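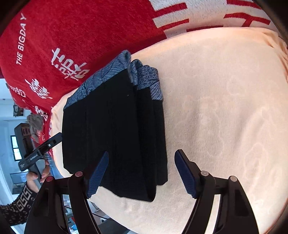 그림 1. 의류 접기 작업 중인 휴대형 그리퍼와 담요 위에 놓인 검은색 의류

휴대형 그리퍼의 원단 물림 및 패드 들뜸 발생 시 조치 절차

1. 적용 범위

본 문서는 Tiltico 휴대형 그리퍼를 사용하여 의류 접기 동작을 수집하는 작업자를 대상으로 합니다. 수집 중 원단이 핑거와 링크 암 사이에 끼이는 현상(이하 '원단 물림')과 핑거 패드가 접착면에서 떨어지는 현상(이하 '패드 들뜸')이 발생하였을 때의 중지, 해제, 점검, 재개 절차를 규정합니다. 고정형 로봇 팔에 장착된 그리퍼는 Brusumo 셀 운영 지침을 따르며, 본 절차를 적용하지 않습니다.

2. 개정 배경

8월 한 달 동안 Gestness 과제에서 접수된 이상 보고는 34건이며, 그중 21건이 원단 물림이었습니다. 대부분은 접힌 가장자리를 말아 올리거나 여러 겹을 한 번에 집는 구간에서 발생하였습니다. 작업자가 물린 원단을 손으로 당겨 빼내는 과정에서 패드가 함께 떨어진 사례가 3건 있었고, 이 가운데 한 건에서는 작업자의 손가락이 링크 암 사이에 눌리는 경상이 발생하였습니다. 기존 안내문에는 해제 순서가 명시되어 있지 않았으므로 이를 보완합니다.

3. 이상 징후의 확인

다음 중 하나라도 해당하면 해당 회차를 즉시 중지하십시오.

손잡이를 놓았는데도 핑거가 완전히 벌어지지 않는 경우
좌우 핑거의 벌어진 폭이 육안으로 보아 서로 다른 경우
의류를 내려놓은 뒤에도 원단이 핑거를 따라 올라오는 경우
패드 모서리가 핑거 면에서 뜨거나 패드가 좌우로 밀리는 경우
개폐 시 평소와 다른 마찰음이나 걸림이 느껴지는 경우

그림 1과 같이 플러시 담요 위에서 작업할 때에는 의류뿐 아니라 바닥에 깔린 담요도 함께 물릴 수 있습니다. 핑거 끝이 담요에 닿은 상태로 닫히지 않도록 주의하고, 징후가 있으면 의류와 담요를 모두 확인하십시오. 의류와 핑거가 모두 어두운 색이면 끼인 부위가 화면에서 잘 구분되지 않으므로 영상이 아닌 실물을 보고 판단하여야 합니다.

4. 중지 및 해제

4.1 양손의 동작을 멈추고 손잡이에 주던 힘을 서서히 뺍니다. 그리퍼를 들어 올리거나 비틀지 마십시오.

4.2 기록을 종료하고 해당 회차에 '이상' 표시를 남깁니다. 기록을 이어 둔 채 해제 작업을 하지 마십시오.

4.3 문제가 없는 쪽 그리퍼를 먼저 의류에서 떨어진 평평한 곳에 내려놓습니다. 두 그리퍼를 모두 든 상태에서는 해제할 수 없습니다.

4.4 물린 쪽 그리퍼를 의류 위에 그대로 눕히고 핑거를 벌린 상태로 유지합니다. 핑거가 벌어지지 않으면 힘을 가하지 말고 4.7로 넘어갑니다.

4.5 원단을 핑거가 뻗은 방향으로 조금씩 밀어 빼냅니다. 손가락을 링크 암 사이나 관절부의 회전축 캡 주위에 넣지 마십시오. 필요한 경우 끝이 둥근 플라스틱 주걱을 사용하며, 가위, 핀셋, 드라이버의 사용은 금지합니다.

4.6 원단이 빠지면 의류를 치우고 그리퍼를 빈 상태로 15회 개폐하여 걸림이 없는지 확인합니다.

4.7 핑거가 벌어지지 않거나 원단이 빠지지 않으면 의류와 그리퍼를 분리하지 않은 채 현장 담당자에게 인계합니다. 링크 암의 분해는 정비 담당자만 할 수 있습니다.

5. 패드 및 관절부 점검

해제 후에는 물림이 없었던 쪽을 포함하여 양쪽 그리퍼를 모두 점검합니다. 패드의 격자무늬 면에 실밥이나 보풀이 끼어 있으면 마른 솔로 제거하십시오. 알코올 등 용제는 접착층을 약하게 할 수 있으므로 사용하지 않습니다. 패드 모서리를 손톱으로 가볍게 밀었을 때 움직임이 있으면 들뜸으로 판정하고 패드를 교체합니다. 들뜬 패드를 순간접착제로 다시 붙여 사용하는 것은 허용되지 않습니다.

패드는 Paulauskas 규격품으로 교체하며, 한쪽만 손상된 경우에도 좌우를 한 조로 교체합니다. 회전축 캡은 빠짐과 균열 여부를 확인합니다. 캡의 색상 차이는 고장 판정 기준이 아닙니다.

카메라 모듈이 장착된 그리퍼는 모듈의 고정 상태와 렌즈의 오염을 함께 확인하십시오. 모듈이 흔들리는 경우 보정값이 달라질 수 있으므로 다시 고정한 후 보정 절차를 수행하여야 합니다.

6. 작업 재개

점검을 마친 작업자는 작업면을 정돈한 뒤 의류를 처음 상태로 펼쳐 새 회차로 시작합니다. 중지된 회차의 중간 지점부터 이어서 수집할 수 없습니다. 같은 의류에서 원단 물림이 다시 발생하면 그 의류를 작업 목록에서 제외하고, 같은 그리퍼에서 다시 발생하면 그리퍼의 사용을 중지하고 정비를 의뢰합니다.

소매가 넓거나 끈이 늘어진 옷을 착용한 작업자는 재개 전에 소매를 걷거나 고정하여야 합니다. 반지와 팔찌는 착용하지 않습니다.

7. 기록 및 보고

이상 보고서에는 그리퍼 관리 번호, 좌우 구분, 의류 종류, 바닥재 종류, 물린 위치, 패드 교체 여부를 기재합니다. '이상' 표시가 된 회차의 영상은 삭제하지 말고 그대로 제출하십시오. 신체 접촉이나 눌림이 있었던 경우에는 상처 유무와 관계없이 작업을 종료하고 당일 안에 현장 담당자에게 보고하여야 합니다.

관련 문서: Tiltico 그리퍼 일상 점검표, 패드 교체 작업 지침, Gestness 과제 이상 보고서 양식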